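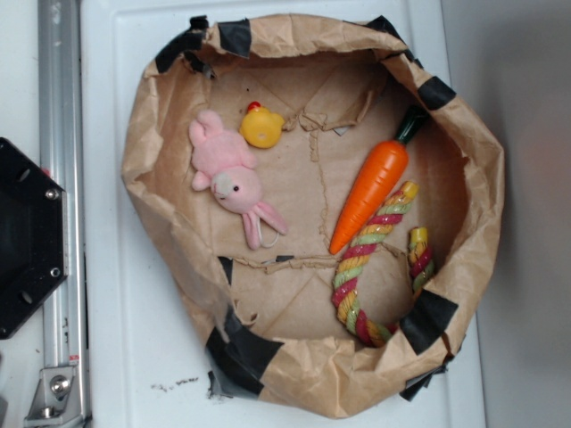 Bunny, duck, carrot, rope: four toys, one paper bag.

About Havow

Havow sells secondhand and surplus toys by the bag. We opened in October with 17 bags on one shelf and a sign we misspelled. The shelf is still up. The sign has been replaced.

You tell us who the bag is for (a toddler, a niece, a dog with opinions) and we fill it from the 202 bins in our back room. The bins were arranged by color until Ferri, our first big supplier, sent us 10 boxes of nothing but yellow ducks. Now they are arranged by who can reach them.

Our bags are plain brown paper with the tops rolled down, so you can look in before you take one home. They wrinkle. We did try a smart gift box called the Plotell, and customers kept the box and gave us back the toys.

Every plush gets checked for loose eyes and seams. Swaps are free for 3 weeks, receipt or no receipt. Come by before noon if you want first pick of the bunnies.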